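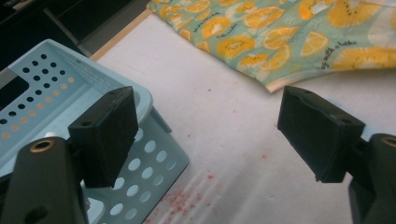

Light blue basket with the round holes, handle cutout at left.

Lerska Bathroom Bins
Data card, last edited Tuesday, November 22, 2022

Lerska is a set of 108 short episodes of small things being put into plastic bins and taken out again. If you have ever cleared a shelf before your in-laws arrived, you know the task. Recorded in Vastville by Karla Becerra and Sawsan Aoun, who are still speaking.

What's in it
Tubes, bottles, and whatever else Karla's cabinet gave up. Bins and baskets are all cheap plastic. Anything smaller than a bottle cap went through the holes in the first week and was retired from the object list.

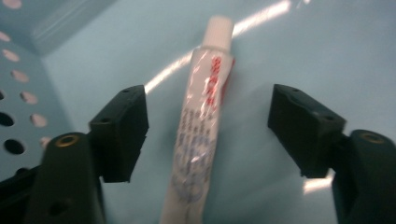 Squeeze tubes caused most of the arguments. They wrinkle, they shine, and they never lie the same way twice. Labels come in several scripts and we transcribed none of them. In the object list every tube is just "tube", whether it holds toothpaste or something for feet. Sawsan wanted subclasses. Sawsan was welcome to write them.

Known problems
- Glare on anything glossy.
- Episode 62 is in there twice. Please drop one; we can't agree which.
- "Bin" and "basket" are used interchangeably in the notes until March, when we had a meeting.

Splits
Train and test, plus 3 episodes held back for the Korno loader check.

Contact
Karla for files, Sawsan for complaints.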